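The Inventory at Zornmont

The house at Zornmont had been shut for two winters when I was sent to value its contents. The instruction came from Tadix, the firm handling the estate, and ran to a single page. I was to list everything above the cellar, assign a lot number, and leave the clocks as found.

I began with the linen room. The late owner had kept a ledger of her own, bound in grey card, and it was better than mine would be. Each entry gave the date of purchase, the shop and the number of times the article had been mended. The last entry was for March 2019. It read: "Sasaki, Foledov branch. Ginkgo cloth. For the east window. Do not wash with the others."

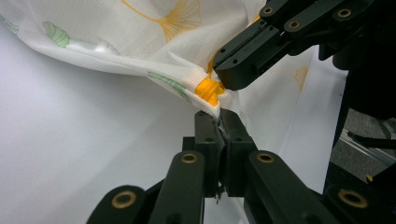 The ginkgo cloth, white with yellow and green leaves.

I gave it lot 164 and went to look at the east window. There was no east window. The wall on that side was plaster from floor to ceiling, with a radiator beneath and a barometer in the middle. I tapped it at intervals of a hand's width. It was solid throughout.

The ledger had other entries for the same window. A rail had been bought for it, then four brackets, then a tin of white gloss paint. In May of an earlier year the catch had been oiled. The receipts were pinned to the back pages and the sums agreed.
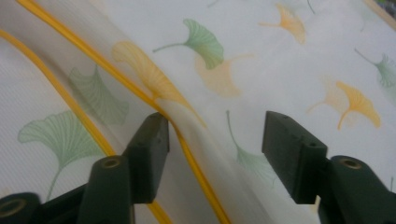 I wrote to Tadix and asked whether the building plans were available. They came by return of post. The plans showed the plaster wall, the radiator and a note in pencil giving the height of the sill: 1101 millimetres.

I measured up from the floor and made a small mark. The plaster was colder there than it was below. I checked this with the back of my hand, then with the thermometer from the pantry, and entered both results under remarks.

The rail was in the cupboard under the stairs, still in its paper. I fetched the brackets and a screwdriver. It was getting dark on the other sides of the house.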